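Brasbridge kitchen library reopens Friday, bigger room, more bowls

Filed 4 p.m.

BRASBRIDGE - The kitchen lending library on Hinojosa Street opens its doors again Friday after being shut most of the spring. New room, same building, one floor down. No more stairs with a stockpot.

The library lends out cookware and tableware the way a regular library lends books. Card, due date, small fine if it comes back late or crusty. It now has 4,000 pieces on the shelves, up from whatever fit in the old upstairs room, which had one window and a closet that didnt close.

Biggest jump is in bowls. 900 of them. Mixing, serving, salad, the tiny ones for dips. A lot came over in one load when the Fomar banquet hall closed last winter and cleared out its kitchen. Plates from the same load are still being sorted and wont be out Friday. Maybe by June.

Cards are free to anyone with a Brasbridge address. People from outside town can get one too but have to pay a deposit, refunded when everything is back. Old cards still work. The library had 590 active cardholders when it closed and says nobody needs to sign up again, just bring the card or know your number.

What's new: a long table by the door where returns get checked in, a sink (the old room had none, everything got carried down the hall), and shelves low enough to reach without the step stool. Glassware is behind the desk now. Ask for it. Same with knives, adults only.

Loan time goes from one week to two. Party sets are still weekend only, pickup Friday, back Monday. Roasting pans can not be reserved for Thanksgiving week until the fall, so please stop calling about that.

Cleaning rule has not changed. Wash it, dry it, bring it back. Cast iron gets wiped, no soap, and the desk will hand out a card with instructions. Anything with a chip or a crack should be pointed out at the desk and there's no charge for normal wear. Missing lids do get charged. Lids were the number one loss last year, followed by whisks.

The move was paid for mostly by the Hurkavora market, which runs on the lot next door and borrows from the library for its soup day. The market will have a few stalls out Friday afternoon for the reopening. Soup, bread, somebody is supposed to be bringing dumplings. Bring your own spoon or borrow one, they have plenty.

Parking is on the market side only. The Hinojosa Street side is torn up for the water line and will be for a while. Wheelchair entrance is around back, through the green door, push the button.

Hours from now on are afternoons and early evenings, closed Sundays. The drop-off bin outside is gone, too many broken plates, so returns have to be made in person at the desk.

Donations are being accepted again but the desk is being picky. No nonstick pans with scratches, no single mugs, no more fondue sets, really. Bowls are still okay in spite of the pile, since they go out faster than anything else, and the material doesn't matter much if the thing is in good condition. Steel is the easiest to keep going, a stainless one that's still shiny enough to throw the light back at you is exactly right, and plastic is welcome too, pale lavender included. Donors should come by before closing and bring things clean, in a box or bag they don't need returned.

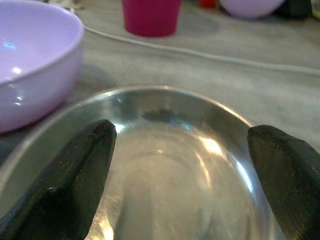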